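Gidow Home Forum > Furniture Repair > Scuffs on an off-white panel

jasement14
Joined May 2021
I bought a used Yuen storage unit and the long off-white panel has gray streaks on it. Soap and water did nothing. I don't want to repaint unless I have to. What should I try next?

plainpine
Melamine sponge, damp, light pressure. Try it low down first.

tub_of_filler
I'd skip the sponge. It's an abrasive and it leaves a shiny patch on a matte finish. I did that to a closet door in September and it still shows. Baking soda paste on a soft cloth.

plainpine
Baking soda is an abrasive too. I've used the sponge on 3 pieces with no shiny spots — you have to barely press.

flakthorpe822
Are they scuffs or is the finish worn? If a fingernail catches, cleaning won't help. Post a picture.

jasement14
My nail doesn't catch.

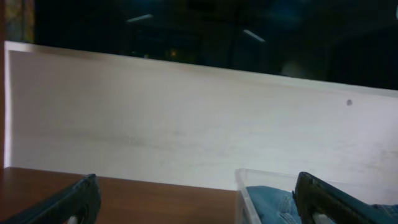

Streaks are middle and left. The dark dot is over on the right.

flakthorpe822
Those look pretty faint to me. I'd start with rubbing alcohol on a white cloth, one small area. If color comes off on the cloth, stop.

tub_of_filler
Agree on the alcohol. What's the dot, a screw?

jasement14
Screw or a hole, I haven't checked. It doesn't bother me.

plainpine
If it's a hole, fill it before you paint.

jasement14
Not painting yet. Alcohol first, then the sponge at the low end.

tub_of_filler
Your panel. I'd still leave the sponge in the box.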